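Speaker notes - Vallusex workshop talk, "Thin objects, soft labels"
25 minutes plus questions. Slide numbers match the December deck.

Slide 1. Title

Say the project name once and move on. Clivine is the data set, Walolov is the policy trained on it. People mixed these up at the last run-through.

Slide 2. The problem

Policies trained on hand-held gripper demonstrations do well on mugs, boxes and bottles. They do much worse on thin things: chopsticks, skewers, pens, straws. The usual answer is to collect more data. We tried that first and the gain was small.

Our claim is narrow. Most of the thin-object failures come from how the moment of grasp is labeled in the demonstrations. Fix the labels and the same data goes a lot further.

Slide 3. Where the label goes wrong

The standard recipe marks the grasp at the point where the finger width stops changing. For a mug that works, because the fingers stop well short of closed. For a chopstick the fingers are nearly shut when they make contact, so the width curve looks almost the same whether the stick is held or missed.

Show the two curves. Leave them up for a few seconds before talking. Point at the flat part on the right.

Slide 4. What we did

Three changes, in the order they were made:

Grasp is a short window of frames with a soft weight, in place of one hard frame.
The window is placed using image motion near the fingertips together with finger width. If the object moves with the fingers, it is held.
Demonstrations where the two signals disagree go to a person for a look. They are not thrown out.

Pause after the third one. Somebody always asks how much hand work it is. Answer: 30 demonstrations in the main set needed a second look, out of 1205. It was one afternoon.

Slide 5. Collection

Keep this short. Homes, ordinary tables, ordinary light. No fixed camera, only the one on the gripper. Operators were asked to work at their normal speed and to leave the background alone. Mention that clutter behind the fingertips was wanted - it is what makes the motion signal hard to compute, and we did not want a method that only works over a bare bench.

If time is short, skip to slide 7.

Slide 6. Baselines

Hard label from width only. Hard label from width plus motion. Taipe, our own older pipeline, which used a learned contact classifier. All of them use the same network and the same training budget as Walolov. Say that twice if the room looks doubtful.

Slide 7. Results

Read the chart left to right. On thick objects all the methods are close and we do not claim a win. On thin objects the soft window is ahead of every baseline, and the gap is widest for sticks picked out of a container. Width plus motion with a hard label sits in between, so both parts of the change matter.

Do not read out the error bars. They are on the slide.

Slide 8. One grasp, up close

Put the picture up full screen and give people time to look. Talking points:

The stick is upright in the fingertips, with very little of its width between them. Finger width alone says almost nothing at this point.
The container behind has two more chopsticks in it, plus darker utensils. A motion estimate taken over too large a patch picks those up as well.
We crop tight around the fingertips for that reason. The crop size is the one setting worth tuning, and it is listed in the appendix.
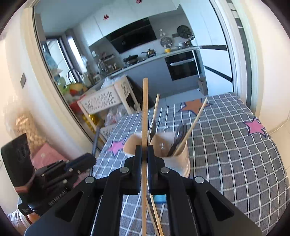

Slide 9. Limits

Say these plainly.

Clear plastic straws still fail. The motion signal is too weak.
Very fast grasps blur, and the window gets placed late.
We tested 4 object types on the robot arm. Cables and string were not among them, and I would not assume the result carries over.

Slide 10. Close

Code and labels are on the project page. Leave the link on screen during questions.

Likely question: why not add a force sensor? It would help, and it would also mean changing every gripper already in use. The relabeling runs on recordings people already have.

Likely question: does the soft window hurt precise release? We saw no change, but release was not the focus. Backup slide 3 has the plot.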